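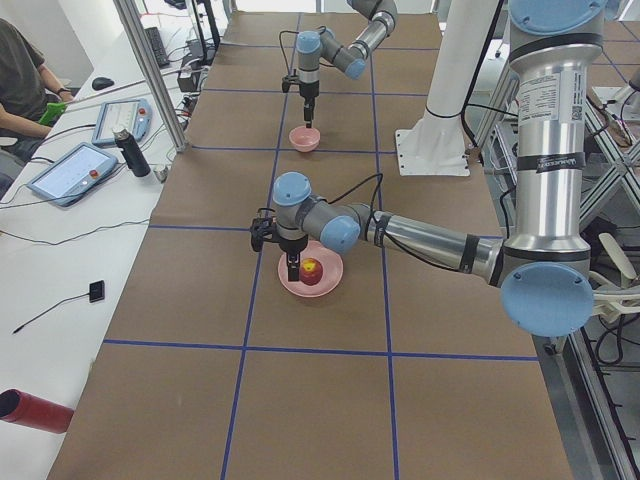 Chapter 4
Paper and How It Is Sold

When you buy paper for the first time from a mill or a merchant, the numbers on the price list can be confusing. In this chapter we learn to read them. We begin with weight, then come to size, and at the end we look at the direction of the grain.

The weight of a paper is given in grams for one square metre. A sheet marked 200 is already stiff in the hand, and many people would call it card. Weight does not tell us the thickness - two papers of the same weight can be different in thickness, according to how hard they were pressed.

Gil-soo Ji, who bought paper for the Dunstan bindery, kept a notebook with 674 samples. He wrote the grain direction on each one in pencil. Part of this notebook is printed in section 4.3.

Before you read further, take a sheet of newspaper and tear it from top to bottom, then from side to side. One tear will be straighter than the other. Write down which one, as you will need the answer in section 4.2.

New words in this chapter: grain, ream, deckle, caliper.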